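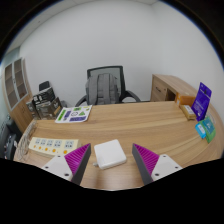 Curved desk, second floor, Lastis open house. Charger, power strip, a lot of packaging.

Quick write-up before I lose my notes. Went out to Sarkby for the Lastis open house in July, 38 minutes on the bus from Egan, then a walk up the hill that the flyer does not mention. Doors at 10, got there a bit after. Coffee already gone.

Lastis does packaging and small office stuff, mostly for shops in the area. Ground floor is cutting and folding. Loud, smells like warm cardboard. Groups of 15, ours was 16 because somebody's kid came along. Nobody minded. You get a flat blank and fold your own box, mine came out crooked, kept it anyway.

Then upstairs to the desks, the part I liked best. Real work rooms, not a showroom. The one I spent most time in has a big curved desk in a light wood grain, sweeps right across, with a side cabinet in the same sort of color carrying on toward the wall. Drawer plus an open cubby. I want that cubby. My own desk at home is a straight slab and everything ends up at the back where I can't reach.

Power strip sits right up on the desk. Cream, five sockets, a little orange switch for each one. Why don't I have this? Mine is on the floor behind a bookcase and I have to lie down to turn off the lamp. White charger next to it, cables in a heap by a small wire rack. So they have the same cable problem as the rest of us, good to know.

Packages all over. Stack of black boxes against the back wall, white and yellow print, looked very smart. Over on the right the colorful ones, a tall purple pack standing up, then light blue, teal and green card ones bunched together near the edge. Orange box too. The purple gets your eye first, even from the door. Also a printed sheet lying out in green and purple with a big triangle on it, didnt get a chance to read it properly.

Asked about the Jukero line, which was the reason I signed up. Not out yet, "later in the year," and that was all I got. Bit of a letdown. They did hand round some sample card in different weights, the heaviest is really stiff, would be great for mailers.

Chairs: black mesh, armrests. There was one with a gray backpack hung over the back so I didn't try it.

Shop by the exit, cash only when I was there, so bring some. Paid 6 for a bundle of offcuts, good deal, wish I'd bought two. Restrooms are on the ground floor only. Parking looked tight, take the bus if you can.

Whole thing took just over two hours. Would go agian for the Jukero stuff.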